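Chapter 2
Wrapping and Bagging

Goods seldom travel bare. Before a box leaves the packing room it is given a cover that keeps off dust and scuffs, and the cheapest cover is a plastic bag. This chapter looks at how bags are chosen, opened and laid over goods of different shapes.
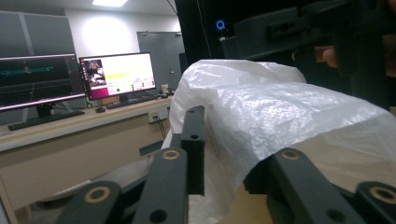 Figure 2.1 A crumpled white plastic bag over a box-like object.

Thin plastic creases easily and catches the light, so a label beneath it can be hard to read. At Kalis, packers keep bags in 200 mm and 300 mm widths. We start with the narrower size.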